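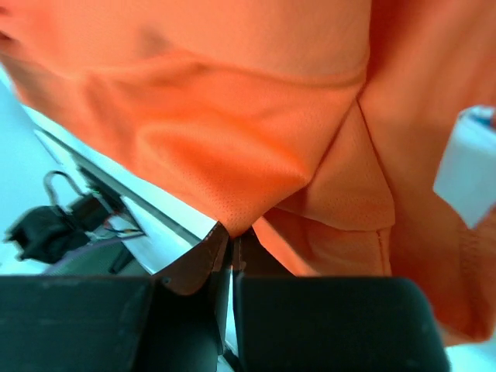
Wie bekomme ich Trikots und andere Funktionswäsche mit der Dorine sauber, ohne dass der Stoff leidet?

Mit dem Programm Sport, halb gefüllter Trommel, flüssigem Waschmittel und ohne Weichspüler. Die Einzelheiten stehen in den Abschnitten 5.2 bis 5.5.

5 Sportbekleidung und synthetische Netzstoffe waschen

Dieser Abschnitt gilt für die Waschmaschine Wirnari Dorine ab Gerätesoftware 2. Bei Geräten mit älterer Software fehlt das Programm Sport. Verwenden Sie in diesem Fall das Programm Pflegeleicht und stellen Sie Temperatur und Schleuderdrehzahl von Hand ein (siehe 5.4).

Die Softwareversion wird angezeigt, wenn Sie bei eingeschaltetem Gerät die Taste Option fünf Sekunden gedrückt halten.

5.1 Wäsche vorbereiten

1. Lesen Sie das Pflegeetikett jedes Teils. Maßgeblich ist immer das Teil mit der niedrigsten zulässigen Temperatur.
2. Leeren Sie alle Taschen, auch kleine Schlüsseltaschen im Hosenbund.
3. Schließen Sie Reißverschlüsse und Klettverschlüsse. Offener Klett zieht Fäden aus Netzstoffen.
4. Wenden Sie Teile mit Aufdruck, Rückennummer oder aufgebügeltem Vereinswappen auf links.
5. Entfernen Sie groben Schmutz. Angetrocknete Erde lässt sich ausbürsten, feuchte Erde sollte erst trocknen.
6. Geben Sie Teile mit feinem Netzgewebe in ein Wäschenetz, wenn Sie sie zusammen mit Kleidung mit Haken oder Metallösen waschen.
7. Sortieren Sie nach Farbe. Neue, kräftig gefärbte Teile waschen Sie die ersten Male getrennt.

Hinweis: Verschwitzte Kleidung nicht über Nacht in einer geschlossenen Tasche liegen lassen. Wenn Sie nicht gleich waschen können, hängen Sie die Teile zum Lüften auf.

Vorsicht: Schienbeinschoner, Polster und Einlagen gehören nicht in die Trommel. Nehmen Sie sie vor dem Waschen heraus und reinigen Sie sie nach den Angaben des Herstellers.

5.2 Trommel beladen

Im Programm Sport darf die Trommel höchstens zur Hälfte gefüllt sein. Synthetische Stoffe nehmen wenig Wasser auf und liegen leicht übereinander. Eine zu volle Trommel spült schlecht aus, und Waschmittelreste bleiben im Gewebe.

1. Öffnen Sie die Tür bis zum Anschlag.
2. Legen Sie die Teile einzeln und locker ein. Große und kleine Teile mischen.
3. Prüfen Sie, ob Wäsche in der Türdichtung hängt. Bänder und Kordeln in die Trommel schieben.
4. Schließen Sie die Tür, bis sie hörbar einrastet.

Waschen Sie keine Handtücher mit. Sie saugen sich voll, werden schwer und führen beim Schleudern zu Unwucht. Außerdem setzen sich Frotteefusseln in den Poren von Netzstoffen fest.

5.3 Waschmittel einfüllen

1. Ziehen Sie die Einspülschublade ganz heraus.
2. Setzen Sie den blauen Einsatz für Flüssigwaschmittel in Kammer II ein.
3. Füllen Sie flüssiges Fein- oder Sportwaschmittel ein. Richten Sie sich nach der Dosierangabe auf der Packung für leicht verschmutzte Wäsche und nach Ihrer Wasserhärte.
4. Lassen Sie die Kammer mit dem Blütensymbol leer.
5. Schieben Sie die Schublade langsam bis zum Anschlag ein.

Vorsicht: Keinen Weichspüler verwenden. Er legt sich auf die Fasern, und der Stoff transportiert Feuchtigkeit schlechter nach außen. Elastische Bündchen können mit der Zeit ausleiern.

Vorsicht: Keine Chlorbleiche verwenden. Elastan wird davon brüchig.

Bei starkem Geruch können Sie die Teile vorher einweichen. Wählen Sie dazu die Option Einweichen. Die Dorine lässt dann Wasser ein, bewegt die Trommel in längeren Abständen und geht anschließend ohne weiteren Tastendruck ins Hauptprogramm über. Die Option verlängert den Waschgang um 80 Minuten.

5.4 Programm einstellen und starten

1. Drehen Sie den Programmwähler auf Sport. Die Anzeige zeigt 30 Grad und die voreingestellte Drehzahl.
2. Ändern Sie bei Bedarf die Temperatur mit der Taste Temp. Möglich sind kalt, 20, 30 und 40 Grad.
3. Ändern Sie bei Bedarf die Drehzahl mit der Taste Schleudern. Für feine Netzstoffe wählen Sie die niedrigste Stufe.
4. Schalten Sie Extra Spülen ein, wenn die Kleidung direkt auf empfindlicher Haut getragen wird.
5. Drücken Sie Start. Die Tür wird verriegelt, und die Restzeit erscheint.

Die Restzeit ist ein Schätzwert. Sie kann springen, wenn das Gerät die Beladung neu berechnet oder einen weiteren Spülgang einlegt.

Einstellung ohne Programm Sport: Pflegeleicht, 30 Grad, niedrigste Schleuderstufe, Option Extra Spülen ein. Die Taste Kurz in dieser Kombination nicht verwenden.

Wäsche nachlegen: Drücken Sie Start einmal kurz. Wenn das Schlosssymbol erlischt, lässt sich die Tür öffnen. Erlischt es nicht, steht das Wasser zu hoch oder das Programm ist zu weit fortgeschritten. Drücken Sie in diesem Fall erneut Start, damit der Waschgang weiterläuft.

5.5 Nach dem Waschen

1. Warten Sie, bis Ende in der Anzeige steht und das Schlosssymbol erloschen ist.
2. Nehmen Sie die Wäsche bald heraus. Liegenbleiben führt zu Knitterfalten und Geruch.
3. Ziehen Sie die Teile in Form, ohne an den Nähten zu zerren.
4. Hängen Sie Oberteile am Saum oder auf einem breiten Bügel auf, Hosen am Bund. Direkte Sonne kann kräftige Farben ausbleichen.
5. Wischen Sie Türdichtung und Glas trocken und lassen Sie Tür und Schublade einen Spalt offen.

Trockner: Nur benutzen, wenn das Pflegeetikett es erlaubt, und dann im Schonprogramm. Teile mit Aufdruck besser auf der Leine trocknen.

Bügeln ist bei Netzstoffen in der Regel nicht nötig. Wenn doch, dann auf der niedrigsten Stufe, von links und ohne Dampf. Niemals über Aufdrucke oder Gummierungen bügeln.

5.6 Imprägnierte Jacken

Regenjacken und Windjacken waschen Sie getrennt von der übrigen Sportkleidung, höchstens 2 Stück auf einmal. Wasserdichte Stoffe können beim Schleudern Wasser einschließen — die Trommel gerät dann stark in Unwucht.

1. Schließen Sie alle Reißverschlüsse und lockern Sie die Gummizüge.
2. Wählen Sie Sport, 30 Grad, und schalten Sie das Schleudern ab (Anzeige: 0).
3. Lassen Sie die Jacken nach Programmende abtropfen.
4. Imprägnieren Sie bei Bedarf mit einem geeigneten Mittel von Hand nach. Sprays nur im Freien und nie in der Trommel anwenden.

Achtung: Wasserundurchlässige Planen, Bezüge und Matten dürfen in der Dorine nicht gewaschen werden. Gefahr von Geräteschäden.

5.7 Störungen in diesem Programm

Die Wäsche riecht nach dem Waschen noch.
Waschmittelmenge und Beladung prüfen. Beim nächsten Mal Einweichen und Extra Spülen einschalten. Wenn der Geruch an allen Textilien auftritt, einmal Trommelreinigung bei leerer Trommel durchführen (Abschnitt 8.3).

Weiße Streifen oder Flecken auf dunklen Teilen.
Meist Rückstände von Pulverwaschmittel. Teile ohne Waschmittel noch einmal mit dem Programm Spülen waschen. Danach auf Flüssigwaschmittel umstellen.

Gezogene Fäden im Netzstoff.
Trommel auf Fremdkörper prüfen. Verschlüsse der mitgewaschenen Teile prüfen. Faden nicht abschneiden, sondern mit einer stumpfen Nadel auf die linke Seite ziehen.

Anzeige E 649, Gerät schleudert nicht.
Unwucht. Das Gerät hat mehrmals versucht, die Wäsche zu verteilen, und dann abgebrochen. Programmwähler auf Aus stellen, warten, bis sich die Tür öffnen lässt, Wäsche auflockern und einzelne schwere Teile herausnehmen. Danach Schleudern einzeln starten. Tritt die Meldung wiederholt auf, die Ausrichtung des Geräts mit der Wasserwaage prüfen (Abschnitt 3.2).

Schaum in der Türscheibe.
Überdosierung. Programm zu Ende laufen lassen und einmal Spülen anhängen. Synthetische Wäsche braucht weniger Waschmittel als Baumwolle.

Die Wäsche ist nach Programmende sehr nass.
Eingestellte Drehzahl prüfen. Im Programm Sport merkt sich das Gerät die zuletzt gewählte Stufe, auch wenn es zwischendurch ausgeschaltet war. Nach Abschnitt 5.6 steht sie also noch auf 0.

5.8 Zubehör

Wäschenetz fein, mit verdecktem Reißverschluss: Hutapea, Größen M und L. Für Trikots genügt M.
Einsatz für Flüssigwaschmittel, blau: liegt dem Gerät bei, als Ersatzteil beim Kundendienst erhältlich.
Auffangschale Utgate für das Abtropfen nicht geschleuderter Jacken, passt unter gängige Standtrockner.

Stand dieses Abschnitts: 18.09.2025

Weiter mit Abschnitt 6, Wolle und Handwäsche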